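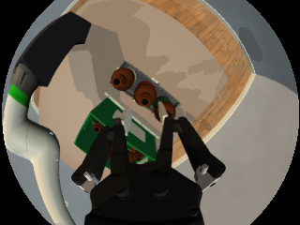 Slide 2: Picking bottles out of clutter, in sim

OK, so this is the view the policy gets. Wrist camera, wide lens, black corners and all. The tray and the green crate both have brown bottles in them, and the gripper is right on top of them, hiding some. Pause here, let people look.

Say: our planner loves the tray. Three bottles in a line, easy! The crate is where it gets ugly — the fingers cover the very thing you want to grab.

Mention the shadows. Lieselotte Wendt wrote the lighting randomizer for Mokar, and before her change the segmenter kept calling dark patches on the table obstacles. I lost most of July to that one. (Wait for the laugh, move on if there isn't one.)

Numbers: 296 sim episodes in the test set. Old planner, 29 collisions with the crate wall. New one, 27. Yes, that's a small win — say so before somebody else does!

Slide 3: What changed in the planner

We stopped replanning on every image. Now Mokar keeps the last good pose for each bottle and replans when the mask moves too far. Show the config file, don't read it out loud.

If short on time, skip to the Pletbridge demo.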